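Friday, January 16, 2026

Spent the morning on the back office. The Felham shelving arrived in the wrong depth again, so the plan to move the reference binders is on hold and I turned to the desk and the lights.

The desk stays in the middle of the room. I had drawn it against the plain wall on the left, but that puts the chair with its back to the glass and leaves too little clearance for the door. Genivaldo measured the gap at 576 mm with the drawer unit in place. Not enough. Elsa wants a second desk next to it by September – I said I would redraw once Strand confirm the sizes.

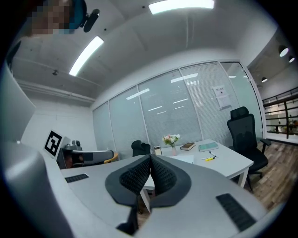
Back office, desk in the middle, blinds on the glass partition.

Lighting next. Took readings at desk height with the ceiling lights on and got some 300 lux near the middle, less toward the wall. Acceptable for paperwork, a bit low for the label work Marites does. The round downlights in the corridor are on a separate circuit and make little difference to the reading. I will ask Clarkon for a price on a task lamp before touching the ceiling.

Blinds: two slats need replacing, and the tilt on one section slips after a few turns. Wrote down the part number. Aoi thinks the spares are in the basement, in the box marked 57. Did not get to it.

Invoice for the shelving is 2,077, delivery included. Hemi is disputing it on account of the depth and has asked for collection next week. Until then the cartons stay in the hall, flat side down.

Left at ten past five. Still to do: cable cover, drawer keys, redraw the plan with the door swing shown correctly.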